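Ticket 2000: Listing page for Arnia Residences shows wrong distance to Whitfield station
Status: Resolved
Opened by: Esperanza Iwasaki, sales desk, Pletesville
Assigned to: Chia-hao Chiu
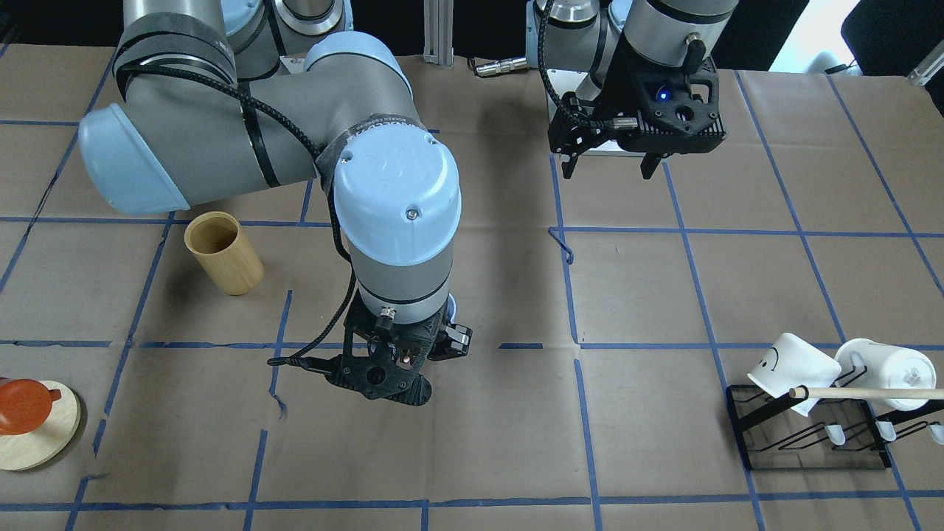 Esperanza: Hi team! The two-bedroom page says the station is 288 miles away. It should be 288 yards. A buyer from Plinoddale called laughing, and she still wants a viewing on Saturday, so no harm done. Could you fix it before then?

Chia-hao: Oh, great catch! Checked the building record and the number is fine, but the unit field is blank. The page falls back to miles when it's blank.

March 17, 2023
Chia-hao: Set the unit to yards on all 40 apartments in Tower B. Cleared the page cache. Two-bedroom page looks right on my laptop and phone.

Esperanza: Still miles on the printable brochure!

Chia-hao: You're right, the brochure keeps its own copy. Rebuilt it. Try now?

Esperanza: YES. Yards everywhere, and the map pin moved to the correct gate too! I love it.

Chia-hao: The pin was a bonus, it reads from the same record. Unit is now a required field on new listings. Yolanda Doucet is checking the older Whitfield towers under a separate ticket.

Closed.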